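Home | Table Mats | Desk Pads | Care Products | Delivery | Contact

Forar Long Table Mat, Brown

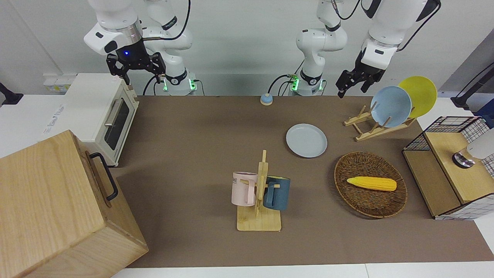

The Forar mat in brown, on a white tabletop.

The Forar is a long mat for people who use one table for many jobs. You prepare food on it, you eat on it, you write letters on it, and in the evening you perhaps glue a broken cup on it. We made it for this kind of table. It protects the surface under it and it makes the work more quiet.

The mat measures 502 mm in depth. The length is sold in two sizes, which you find lower on this page. It is one single piece without a seam, so crumbs and flour have no place to hide in the middle.

What it is made of

The upper side is a wool felt, pressed very densely, and treated with a plant wax. The lower side is natural rubber with a fine pattern, and this pattern holds the mat on smooth tables. Between the two there is only a water-based glue. We tried for a long time to work without glue, with stitches on the border, but the corners came up after some months of use. The glued version stays flat.

The wool comes from the Poulain mill, who also make the felt for our desk pads. They dye it in the piece, after pressing. For this reason the color can be a little different from one batch to the next. If you want to put two mats side by side, please order them together, and write "same batch" in the comment field. We will then cut both from the same roll.

The wax gives the surface a dry and slightly smooth touch. Water stays on top for some minutes before it starts to enter. It is enough time to take a cloth.

Heat

We receive many questions on this subject, so I will try to be exact. The Forar mat is not a trivet. A cup of coffee or tea is fine, a warm plate is fine. A pan coming directly from the stove is not fine. The wool will resist for a moment but the wax will melt and leave a dark circle, and the rubber below can stick to the table.

For small kitchen appliances, please look at the instructions of the appliance first. Some of them ask for a hard surface which does not burn, and in that case the instructions are right and our mat should be elsewhere. If the maker permits a soft surface, check also that the feet are high enough to let the air pass, and put a ceramic tile or a wood board between the appliance and the mat.

Sizes and prices

Forar Long, 502 mm deep, standard length: 28 dollars per running foot, cut in whole feet.
Forar Long, 502 mm deep, full roll: price on request, please write to us.
Narrow version, Flenetora: see the separate page.

The thickness is the same in both. We cut by hand with a knife and a steel rule, and the length can vary by a few millimeters. If your table has a raised border and the mat must fit inside it, please tell us the inner measure and we will cut a little under it.

Colors

Brown, gray, dark green. The brown is the one we sell the most. It hides coffee and tea better than the gray does. The dark green is a newer color, introduced in May, and it shows flour very much. Bakers should know this before they choose it.

We had also a natural white in the past. We stopped it. Too many customers wrote to us after the first spaghetti.

First use

The mat arrives rolled, with the rubber side outside. Please unroll it in a room with normal temperature and leave it with the rubber side down for one night. If the ends want to rise, put some books on them. Do not use an iron and do not use a hair dryer, also not on the low setting.

A new mat has a smell of wool and a little of rubber. It goes away in one or two weeks. An open window helps.

On a table with fresh varnish or fresh oil, wait. Rubber and fresh varnish do not like each other, and marks can stay. The people who sold you the varnish can tell you how long it needs to become hard, and please add some days to what they say. For painted tables, leave a small piece of the mat on a hidden place first. We send a sample piece at no cost, you only need to ask.

Care

Every day: a dry brush or a slightly wet cloth.

Spots: cold water and a drop of mild soap. Press the cloth on the spot, do not rub in circles, or the felt will open and become hairy. When you finish, let the place dry completely before you put something on it.

Grease: cover it with corn starch, wait some hours, brush it away. Repeat if necessary. Butter usually needs two times.

Twice in the year: lift the mat, clean the table under it, and clean the rubber side with water. Let both dry. Customers forget this step, and small sand under the mat can scratch a table in the same way as small sand in a shoe.

New wax: when water enters immediately, it is time to wax again. We sell the Rirov wax in a tin, and one tin is enough for several treatments of a standard mat. Put very little on a cloth, work in the direction of the length, and leave it overnight.

The mat cannot go in a washing machine. It cannot go in a dryer. We had one customer who tried both, and what we received back by mail was the size of a placemat.

Repairs

Small cuts in the felt can be closed with a felting needle and a bit of wool. We put a small bag of wool in the matching color with each mat, so please do not throw the paper tube away before you have looked inside. For bigger damage, you can send the mat back to the workshop. We cut off the bad part and make a clean end, and you pay the shipping only. The mat is then shorter, but it is often still good for a desk.

If the rubber comes off the felt within the first two years, we replace the mat. We do not ask for the original box, only for the order number and a photo of the place.

A word from the workshop

The first Forar was made for my own table, an old school table with a very loud top. Each time I put down a spoon, my neighbor below could hear it. I tried a tablecloth, then a cork sheet, then two layers of tablecloth. The felt was left over from another work. It stayed on the table for one winter and visitors began to ask where they can buy it.

Since then we have changed the glue and the wax, and we have made the corners round, because sharp corners catch on sleeves. The rest is the same. I still use a brown one at home. It has a burn from a candle near one end, and I turn that end to the wall.

Clémence Tanguy

Delivery and returns

We cut twice a week and ship the next morning. The mat travels in a paper tube without plastic. Please open the tube at the end with the cord and not with a knife, the knife often goes in the felt.

Mats in whole feet can be returned within 28 days if they are not used. Mats cut to a special measure cannot be returned, so please measure two times. For questions on an order, write to us with your order number. We answer in English and French.

Page updated 7 December 2021. Item number 627.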